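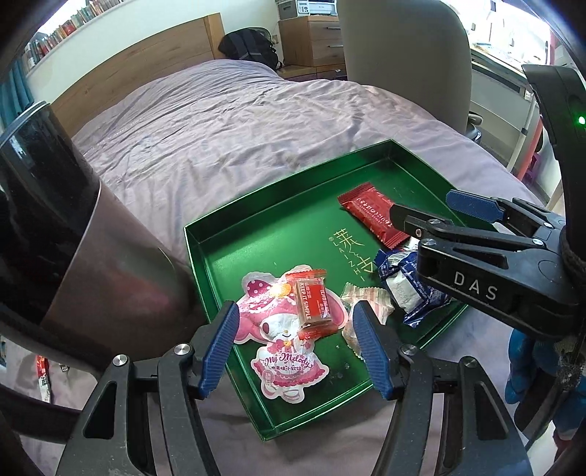 Marín replied to our draft findings that a false hold report is a nuisance and should not be classed as a safety fault. We have considered that position and do not share it. A recording marked as a successful hold when the item has dropped may later be used to train or check a machine that works near people.

Tatura Grip Monitor: Equipment Review

Tatura Grip Monitor is a software package published by Marín for use with paired hand-held grippers. It reads jaw position and motor load, marks each grasp as held, lost or uncertain, and sounds an alert when the two hands come too close together. Gisholm carried out this review on household pickup tasks, with particular attention to small wrapped foods.

Setup

Installation was simple. The printed guide is clear, and calibration took 3 minutes per pair. The display is readable from a standing position, and the menu wording is plain. We had no difficulty exporting results.

The Fault

During a run of 200 grasps, the monitor marked 34 dropped items as held. All of these involved light packaging with trapped air. The jaws closed, the packet resisted, and the monitor recorded a hold. When the packet then slipped free, the load changed too little for the software to respond. Rigid boxes did not produce the fault.

The proximity alert raised a second concern. With both grippers working over the same shallow tray, it sounded late on 2 occasions, after the jaws had already touched. No one was hurt and no equipment was damaged. Operators should nevertheless keep their free fingers behind the handles and should not rely on the alert.

Lowering the load threshold reduced the number of false holds but caused the monitor to reject sound grasps on thin packets. Soft surfaces made matters worse. A tray on a duvet gives way under pressure from the pads, and the software reads that movement as part of the grasp. A flat packet clamped upright between two ridged pads is a fair test for any monitor of this type, and we recommend that buyers include one in their own trials.

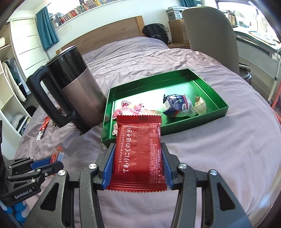
Support and Corrections

Buvesitz, which handles support for Marín, acknowledged our report promptly and supplied a test update in May. The update corrected the late alert in our repeat trial. False holds on air-filled packets remained, and no date has been given for a further correction.

Recommendation

Tatura Grip Monitor is suitable for supervised work with rigid items. We do not recommend it as the only check on soft or wrapped goods. Sites that already use it should review stored recordings by eye before release and keep the original load data with each file.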